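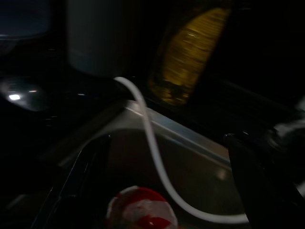
One sink, no dishwasher: what order do you wash everything in?

Home Help > Kitchen > Washing up
Asked in July by speckledbench
Viewed 1150 times, 3 replies

Hi all, first post, so sorry if this is in the wrong section (I did look for a washing-up one and got mostly dishwasher repairs).

We moved into a rental in Clorlow a little while ago and for the first time in my adult life I have no dishwasher. What I do have is a stainless steel sink set into a black bench with white and silver speckles in it. Gorgeous when you inspect the place, terrible to live with. Every drop of water dries into a white ring, and then I'm wiping the bench down before I've even finished the dishes.

My problem is the order of things. I grew up in a house where everything went into the sink together under a mountain of suds, so that's what I do. Plates go in, bowls go in, then the cooking spoons and spatulas, and all the cutlery slides down underneath where I can't see it. By the time I get to the forks the water is grey and there's a film of oil on top. Then I let it out and start again, and the second sinkful is for six teaspoons!

I've started keeping the cutlery out on a plate beside the sink while I get the big things sorted, which helps a bit, except that half of it still ends up in the bottom of the sink anyway. My partner is firmly in the "just chuck it all in" camp and I'm not getting far.

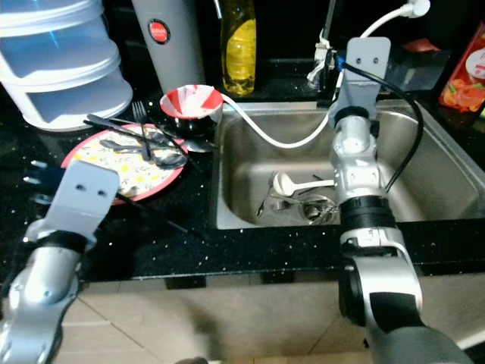 The other thing is the bowls and plates themselves. They're patterned ones, little flowers on the plates and a red and white bowl I'm very fond of, and I'm nervous about forks rattling around on top of them. I had a set at my old place that went dull in the middle and I've always blamed it on being scraped about with the knives. Is that a real thing or was it just the dishwasher tablets?

So what I'd love to know:

Do you do cutlery first or last?
Do you fill the sink or wash under a running tap?
And where on earth do you put the dirty stuff while you wait, if you've only got a bit of bench and you'd like it to stay clean?

I've been looking at the Bremby over-sink rack but the bigger one is 200 dollars and I'd rather fix my habits first. We cook most nights, so it's a proper load each time. Thanks in advance, and please be gentle about the suds mountain.

tealeaf_tu

Welcome! I lived in a flat in Tu for 8 years with a single sink and no dishwasher, so I have opinions on this, probably more than is healthy.

Order for me is glasses, then cutlery, then plates and bowls, then cooking gear, then anything greasy like the frypan. Cleanest to dirtiest, basically. Cutlery goes early as it's been in your mouth and you want it done in decent water. I know a lot of people leave it for last and let it soak at the bottom, and that does loosen the egg and the porridge, but you can soak it in something else. A tall jar of hot water with a squirt of detergent, handles up, standing on the bench while you clear the table. By the time you've scraped the plates the forks are ready. Don't put knives with wooden handles in there though. I split two that way and was very cross with myself.

I do fill the sink, but only a third of the way. The suds mountain is fun and I still do one at Christmas, but all that froth hides things, and a sharp knife under froth is how I got the scar on my thumb. If you use less detergent you can see what you've got in there, and it rinses off quicker as well. I go through a bottle of the plain yellow stuff so slowly now that I forget what it costs.

For the patterned plates, yes, I'd keep the metal off them. Grey marks on a glaze are often just metal rubbed off the cutlery, and a bit of bicarb paste on a soft cloth shifts them. Actual scratches are another matter and won't come out. I can't tell you which one your old set had. Put the plates in on their own, wash them, get them out, then carry on. It sounds slower and it isn't, I promise. You stop fishing about.

And on the bench spots: put an old tea towel down along the edge of the sink before you start. Everything wet lands on that, and when you're done it goes in the wash. I bought a fancy Perska drying mat once and went back to the tea towel within the month (the mat smelled). Whatever's still on the bench at the end, dry it off with a dry cloth straight away. If you leave it till after the news you've got rings.

gumboot_kitchen

just wash as you go. while the rice is cooking wash the chopping board and the knife, while the sauce is simmering wash the spatula. by dinner theres only plates left and it takes 5 min. we have never owned a rack or a mat or anything

running tap is a waste of water imo unless its just a cup

backsteps_baker

I agree with most of what tealeaf_tu said, but I'd argue with the cutlery being second, and I'd like to put in a word for sorting before any water comes out at all. That was what changed it for me.

I used to be a piler. Lid in first, plate leaning against the lid, a long spatula jammed across the lot, then every fork and spoon in the house dropped into whatever gap was left. It all looks contained, and you feel as if you've cleared the bench, but you can't get a cloth in there and you can't fill the sink properly either. The water sits in the bowl of every spoon and tips down your front when you lift it.

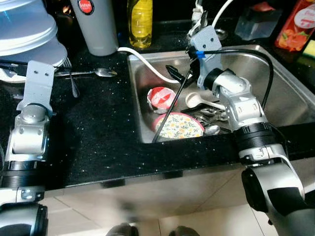

speckledbench came back on this one straight away to say that the leaning lid was painfully familiar, and asked whether the long-handled things should get their own turn or go in with the plates, as there never seems to be a spot where they don't poke out.

Their own turn, I'd say! Take everything out of the sink first, even if it means using the stovetop as a parking spot for ten minutes. Then make your groups. Flat things in a stack, bowls nested beside them, long things (ladles, spatulas, chopsticks, big serving spoons) lying together the same way round, and the small cutlery on a plate you're going to wash anyway. You're doing that last bit already, so keep it up, just use your biggest plate so nothing slides off into the sink.

Then I do plates, bowls, long things, cutlery, pans. The reason cutlery comes late with me is that I've got a small wire basket (two dollars at the Clorlow op shop, so we must be neighbours) and I drop it in the warm water with all the forks inside, give it a swish, and do them one at a time out of the basket. They never touch the bottom of the sink and I never have to feel around for them. If the water's gone murky by then I change it. One change of water per night is fine, you don't have to feel guilty about it.

Plastic tubs are the other thing. They hold on to oil like nothing else, so they want the hottest, cleanest water you've got. I do mine right at the start, before the plates, and leave them upside down on the towel. They take forever to dry, and if you stack them damp they go musty in the cupboard.

As for the partner, I gave mine the drying up and took over the washing altogether. No arguments since, apart from where the peeler lives.

speckledbench

Thank you, this is brilliant. Tried it last night with the tea towel down and the plates on their own, and I only filled the sink once. The bench had three rings on it, all from my own elbow. I haven't got a basket yet so the forks went in an old colander, and that did the job, though it's a bit tall and I had to tip it sideways to get it under the tap.

Bicarb paste is next. I found one plate from the old set at the back of a box and it's got the grey marks in the middle, so I'll report back on whether they come off.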